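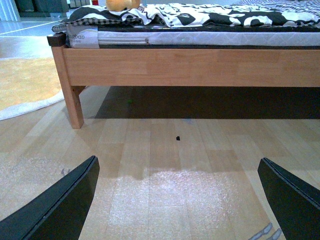 Querida lista: contesto con retraso y, como siempre, me voy a alargar, así que id haciéndoos un café. Llevo toda la mañana dándole vueltas a lo que preguntaba Jhair sobre la prueba de recogida de objetos pequeños, y creo que lo que nos falla en el club tiene más que ver con el suelo que con el código. En el local entrenamos sobre una moqueta gris que se lo traga todo, y luego una casa es otra cosa: mirad el brillo blanquecino que se forma en las tablas entre los dos dedos de la pinza, y un poco más allá esa motita negra, justo antes de donde empieza la sombra de la cama. A simple vista la encuentra cualquiera, pero para un detector entrenado con cubos de colores sobre moqueta compite con el reflejo, con las juntas de la madera y con un par de marcas grises que hay a la izquierda. ¡Y eso sin meternos debajo de la cama!

Copio el mensaje de Jhair para quien se haya incorporado después de las fiestas (bienvenida, Mereana, y perdona la avalancha de correos):

> De: Jhair Cabrera
> Para: lista del Club de Robótica de Cáceres
> Asunto: Prueba 2, objetos pequeños
>
> Hola a todos:
>
> He leído otra vez las bases del Trofeo Stolevstead y me preocupa
> la prueba 2. Dice que el robot tiene que recoger objetos
> "de tamaño doméstico" en una habitación amueblada, y que
> puede haberlos debajo de los muebles. Con Trosik hemos
> conseguido coger tapones y piezas de construcción sin mucho
> drama, pero cuando el objeto es oscuro y está en la sombra
> la cámara no lo ve, y cuando hay un reflejo ve cosas
> que no existen.
>
> Mis preguntas:
>
> 1) ¿Subimos la exposición de la cámara de la muñeca o
> ponemos una luz?
> 2) ¿Seguimos con los dedos largos o volvemos a los cortos?
> 3) ¿Alguien sabe si las bases permiten hacer un barrido
> previo de la habitación antes de que empiece a contar
> el tiempo?
>
> Yo puedo dedicarle las tardes que haga falta hasta que
> empiecen otra vez las clases.
>
> Un abrazo,
> Jhair

Voy por orden, Jhair.

1) Yo no subiría la exposición. Entiendo la tentación, y lo probé el curso pasado con el robot antiguo, pero lo que ganas debajo de la cama lo pierdes delante: la mancha de brillo crece y se come media habitación. Me gusta más lo que propuso Caoimhe en la última reunión, que era tomar dos capturas seguidas con exposiciones distintas y quedarse con lo mejor de cada una. Es más lento, sí, pero la prueba 2 no va tan apretada de tiempo como la 1. Lo de la luz tampoco lo descarto. Caoimhe, si tienes por ahí la tira pequeña que quitasteis del seguidor de líneas, ¿la puedes llevar al local? La pondría bastante ladeada, casi rasante, para que las motas hagan sombra y no nos devuelva el destello directo a la cámara.

Hay otra cosa que me parece más importante que la luz, y es que el programa da por bueno cualquier punto oscuro que pase de cierto tamaño. Hay que obligarlo a mirar dos veces, desde dos posiciones de la muñeca. Un reflejo se mueve al mover la cámara, y un trocito de lo que sea se queda en su sitio sobre la tabla. Con esa comprobación tan tonta nos quitaríamos de encima buena parte de los falsos avisos. Sebastian ya tenía escrita media función para eso en septiembre, cuando peleábamos con los azulejos del pasillo. ¿La rescatas, Sebastian? Aunque esté sin terminar, súbela tal cual, que entre todos la arreglamos.

2) Dedos largos, pero con la punta más fina. Cuando la pinza está muy abierta queda un buen pasillo libre en medio y se ve bien el suelo, y eso no quiero perderlo. El problema viene al cerrar sobre algo diminuto: la punta cuadrada apoya antes en la tabla que en el objeto, y acabamos empujándolo (a veces hasta la pared, como bien sabe Consuelo, que estuvo conmigo persiguiendo un garbanzo por todo el local). He dibujado una punta nueva con el bisel más marcado y un labio blando de 4 mm. El archivo está en la carpeta compartida, en "piezas nuevas". Imprimid un par antes de hacer más, porque no me fío del ajuste con el tornillo.

De paso os pido que no pintéis las puntas. Ya sé que el naranja quedaría estupendo en el cartel, pero con los dedos oscuros y mates nos resulta muy fácil recortarlos de la imagen, y un color vivo nos obligaría a repetir la calibración entera.

3) He escrito a la organización y me contestaron antes de Nochevieja. El barrido previo no está permitido, pero el primer giro del robot dentro de la habitación sí puede usarse para construir el mapa, siempre que el tiempo ya esté corriendo. Os reenvío aparte la respuesta, que trae también las medidas de la puerta.

Para que no se nos vaya el santo al cielo, lo que os propongo para estas semanas:

Conjunto de imágenes. Necesitamos suelos de verdad. Quiero que juntemos casi 48 habitaciones distintas, con su tarima, su alfombra y sus muebles bajos, y no me ordenéis nada antes (¡que os conozco!). Me valen las juntas, los brillos, el borde de una alfombra, los peluches encima de la cama y lo que asome por las esquinas. Lo único que sí os pido es que no salga gente ni papeles con datos personales.

Etiquetado. Usaremos tres clases y ninguna más: "recoger", "ignorar" y "dudoso". La última es para lo que ni nosotros sabemos qué es, como ese puntito verde que apenas se adivina en la sombra bajo el somier. Por favor, no adivinéis: si dudáis, es dudoso. El año pasado nos pusimos creativos y el robot intentó llevarse un nudo de la madera.

Reparto. Consuelo coordina las imágenes y Sebastian el programa. Jhair y yo nos quedamos con la pinza. Mereana, si te apetece empezar por algo amable, el etiquetado es una manera muy buena de coger el pulso al proyecto, y así vas conociendo a la gente del grupo. Si prefieres soldar, también hay cola, que el cable de la muñeca pide un cambio a gritos.

Una nota sobre las baterías — esto va para todos. Las de Ziltel se quedan en el armario metálico, nunca en la mesa, y se apuntan en la hoja al sacarlas y al devolverlas. Tenemos 5 y el último día encontré una metida en un cajón con las bridas. No busco culpables, pero me llevé un susto.

Sobre el local: reabrimos el miércoles por la tarde en el horario de siempre, de 16 a 20. Si alguien puede traer un trozo de tarima flotante, un retal de obra o lo que tengáis por el trastero, lo montamos en la esquina de la ventana, donde pega el sol de lado y más reflejos vamos a sufrir. También nos vendría bien algo que haga de cama, con el larguero bajito y hueco debajo. Un tablero sobre dos cajas me vale, mientras dé buena sombra.

Y Jhair, gracias por leerte las bases enteras, que los demás las habíamos mirado en diagonal (yo el primero). Si te animas, escribe tú la lista de comprobaciones para la prueba 2 y la repasamos juntos el miércoles. No hace falta que quede bonita.

Feliz año a todos, y comed roscón por mí, que estoy a régimen hasta Reyes.

Un abrazo grande,
Anselmo

P. D.: La carpeta compartida está casi llena. Antes de subir imágenes nuevas, borrad por favor los vídeos de prueba repetidos, sobre todo los que se llaman "final", "final2" y "final_bueno".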